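Saturday, December 28, 2024

Slept till ten, which I haven't done since I was about nineteen, and then had leftover poppy seed roll for breakfast standing up at the counter. I had plans for today. I was going to answer emails and take the glass back to the store. What I did instead was watch the last two episodes of Clolance with Mom on the phone the whole time, her in her living room and me in mine, both of us trying to press play at the same second and never managing it. She was always a little ahead. She'd gasp, and I'd have to sit there waiting to find out what I was going to gasp at.

So it's over. Eleven years! I was in my first apartment when it started, the one with the radiator that screamed, and I only watched it because the building's antenna picked up that channel and not much else. I remember thinking the pilot was terrible. The judge's wig! The thunder every time somebody opened a letter! And then by the end of the week I was hurrying home from the bus so I wouldn't miss the beginning.

The final number is 1,435 episodes, they put it up on the screen before the credits, white letters on black, and Mom went very quiet and then said, "That's a lot of suppers." She does count her life in suppers. She's eaten most of hers in front of that show, on the tray with the short legs, and she has opinions about every single recast. She has never forgiven them for the second Ruta. I liked the second Ruta! I thought she was funnier, and she could cry without her whole face going. We had that argument again today during the commercials, word for word, as far as I can tell, the same as we had it years ago.

The finale itself, okay. I want to write this down while I still feel it, because I know in a week I'll be saying it was perfect. It wasn't. The wedding went on way too long and the whole thing with the forged will got wrapped up by a man we had never seen before walking in and saying he'd forged it. That's it, he just said so. And I still don't know what happened to the brother who went to sea. Did he come back? Mom thinks he was the man at the rear of the church with his hat down. I played it again after we hung up and I don't think that's him, the shoulders are wrong, but I'm not going to tell her.

But then the last scene, with the old grandmother locking up the bakery and checking the door two times like she did in the very first episode - I lost it. I had a dish towel in my lap and I just put my face in it. No music, either. They always had so much music, and for that they had none. Somebody on that set knew what they were doing after all.

Canus is putting a new one in the same slot starting in January. It's called Vimora and from the trailer it's about two families and a hotel, and everyone is about twenty-five and has wonderful hair. Mom says she won't watch it. She said it in the voice she used about the microwave, so I give it until the second week. I did notice the name Ugwu in the writing credits of the trailer, and if that's the same Ugwu who wrote the flood episodes then I'm in, hair or no hair. Those flood episodes were the best thing they ever did. I was home with the flu for those and I thought part of it was the fever, but I saw them again last summer and nope, they're that good.

I looked at what people were saying online for a while after, which was a mistake. Half of them were angry and the other half were angry at the first half. One woman wrote that she had named both her daughters after characters and now felt foolish, and somebody replied with just a heart, and that was the nicest thing on there. I started typing something too and then deleted it. I write this instead, I suppose.

It got dark at that silly hour it gets dark now. I made soup out of everything that was left, which was mostly carrots, and I put too much dill in. At six-thirty I caught myself looking at the clock and getting up to turn the TV on, and there was a rerun of a cooking contest. I watched ten minutes of it. A man dropped his custard. I turned it off.

Called Mom back around eight to ask if she was all right and she said of course she was all right, it was a television program. Then she kept me on for another hour talking about who should have married whom. She has a whole version where the doctor never leaves for the capital, and I have to say it holds together better than what they filmed. I told her to write it down. She said her hand gets tired, so maybe I'll go over with a notebook one evening and she can just talk and I'll do the writing - I'd like to have that, I think.

Glass to the store on Monday. Emails, too. And I have to find out whether they're ever putting the early seasons out properly, because my tapes are no good past the first winter and I want to see that thunder again.

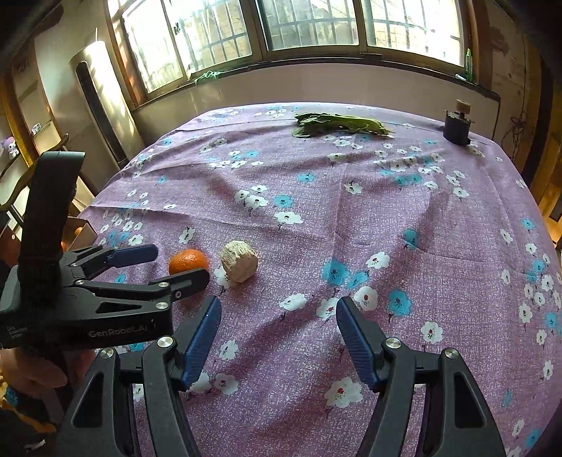

Laimutė Kalniņš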